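Team Gralora: Final Report
Robotics Club, Fonthorpe
Mabli Eynon, Iolo Pugh and Wyn Lloyd

Our project was teaching a simulated arm to clear dishes off a table. We had never used a physics simulator before April, and we loved it! Wyn built the table and the dishes, Iolo wrote the grasp planner, and I ran the trials and kept the log.

The planner looks through the wrist camera and picks a spot on a rim where both fingers can close. Plates went well right away. Pots were a lot harder, especially when one was on its side with something behind it, so we made a whole set of those layouts and called it the Tutness set (Iolo's word, don't ask).
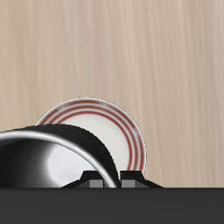 We ran 1,256 trials in all, and 130 of them used the Tutness set. At first the arm kept closing too early and pushing the pot away. Mr. Sayce suggested slowing the last part of the approach, and Iolo also added a check on the angle of the wrist before the fingers move. After those 2 changes we got 22 clean lifts in a row, and Wyn yelled so loud that the chess club came in to look.

Next we want to try bowls and stacked plates. We'd also like to speed up the planner, which still takes forever on cluttered tables.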